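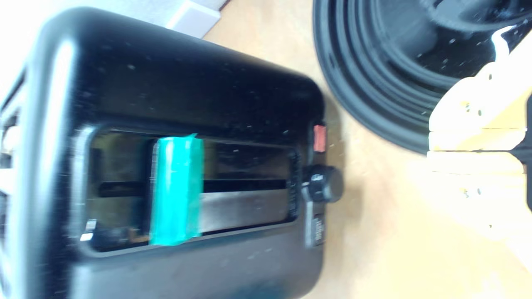

Handout 6: What the Arm Costs, and What Everything Else Costs

Automation Planning, evening section. Instructor: Dorothy Garside

Bring this to the budgeting session along with your draft from October. If your draft has one line in it and the line says "robot," please bring a second draft.

1. Start with the chore

Students like to start with the catalog. The catalog is well lit and has nice angles. Start with the chore instead and write down every object the machine will touch, including the dull ones. For a kitchen task that means the toaster, the bread, the counter, the pan somebody left out, and the crumbs. Crumbs have never appeared in a vendor quote, and I have read plenty of vendor quotes.

2. The two quotes

We will work from the same pair all term:

Vimthorpe tabletop arm, bare: $3,395
Umetti tabletop arm, with stand and power supply: $3,979

Mirko Pace picked the Vimthorpe in the first week and defended it bravely until he was asked what it would be bolted to. A stand and a power supply priced separately can eat the difference between these two before lunch. Get both quotes down to the same parts list, then compare.

3. The lines people forget

Fingers. Printed fingers are cheap, and so we order one pair and treat it like the family silver. Budget for several. Put the screws on their own line, with the right driver, which will be the one size missing from the set you own.

Props. A household appliance used for practice is a consumable. I allow $70 for a toaster and its eventual successor. Pick a model you can buy again, as a new lever in a new place means redoing work you thought you had finished.

Bread. Laugh now. Arturo Cirillo's group forgot it, paid for it out of pocket, and then filed the most bitter expense claim I have ever signed.

Hours. Setup, cleanup, and putting things back where they were. Price these at a real wage, even if the person doing them is you.

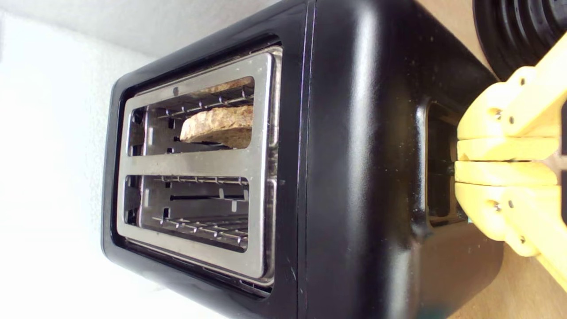

A toaster lever is a good test of a budget for just this reason. It is small, it has to be held properly, and it moves in a direction your fingers may not enjoy. If the first finger design slips, you need a second design, and the second design needs hours. Write those hours in before you know you need them.

4. Contingency

Hold back $400 on a project this size. Do not name it "miscellaneous," a word that makes approvers reach for a pen. Call it "spare fingers and rework" and list what it covers.

5. For next time

a. Rewrite your draft so that both quotes cover the same parts.
b. Add a line for every object in your chore.
c. Swap with a partner and find one thing they left out. Gerardo Amato and Sandro Zuccaro may not partner with each other again.
d. Read the Pellegrini lease terms, pages on return condition, and decide who pays for a scratched arm.

Due 04/12/2020, on paper, with a total that matches the numbers above it.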